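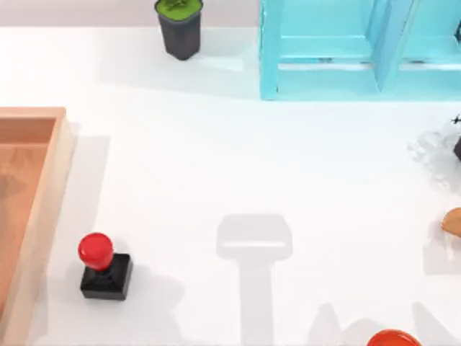 Re: [flurnon-list] Sourdough starter in a cold kitchen

On a morning in April, another member wrote:
> My starter barely moves. The kitchen sits in the low sixties
> and I feed it once a day, equal parts flour and water. Should
> I toss it and begin again? I'd hate to, it's 35 days old.

Please don't toss it! Mine was every bit as sleepy when we moved to Lendach, and it makes wonderful bread now. Two things woke it up. First, I switched half the flour to whole rye (the dark Reisinger one, if your store has it). Second, I stopped feeding it by the clock and waited until it had clearly risen and begun to sink, even when that took a day and a half. Feeding a slow starter too soon just thins it out.
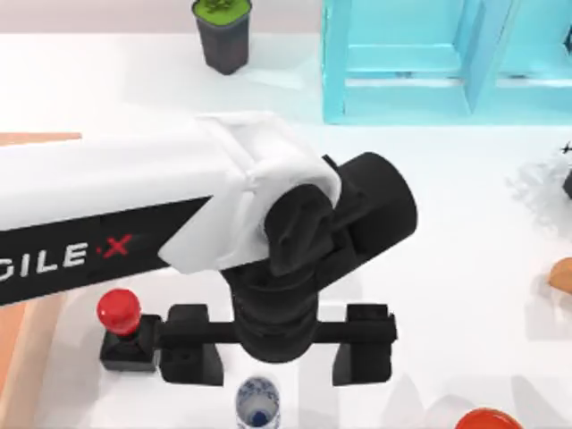

My usual amounts are 35 grams of old starter, 35 of rye, 35 of white and 70 of water. The water is warm to the finger, never hot. I keep the jar in the oven with only the light on, and yes, I have preheated the oven with it inside, so put a note on the door.

Once it doubles twice in a row, try a small loaf with 200 grams of flour. The first one may be flat, but toast it and it's still so good with butter. Write back when you've baked, I'd love to hear how the crumb comes out!

> Also, does the lid go on tight or loose?

Loose, always. I cleaned a shelf once.

--
flurnon-list, home bread baking
To leave, send a blank message with "unsubscribe" as the subject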